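Grasp planner stalls when blocks are touching
Utano forum > Planning and perception

armindo_s
Sep 6, 2026
Moved our bin picking over to Juvirden last month and it's been great - until two blocks end up side by side. Segmentation merges them into one fat blob, the planner tries to grab the middle, and I get "no valid grasp" after 8 retries. KUKA arm, metal bin, red and green blocks.

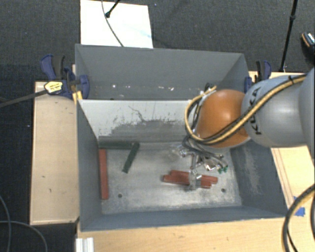
Zdeňka Říha
I'd leave the planner alone. Your mask is wrong before it ever gets there. Turn on edge splitting and drop the depth smoothing to 2.

armindo_s
Tried the splitting! It cuts single blocks in half wherever there's glare.

fisovus_fan
Disagree with Zdeňka, smoothing isn't your problem. Build 503 scores grasps by blob center, period. Switch to the corner sampler.

Zdeňka Říha
Corner sampler on a merged mask still gives you junk corners. Post the log?

armindo_s
Will do, running both tonight.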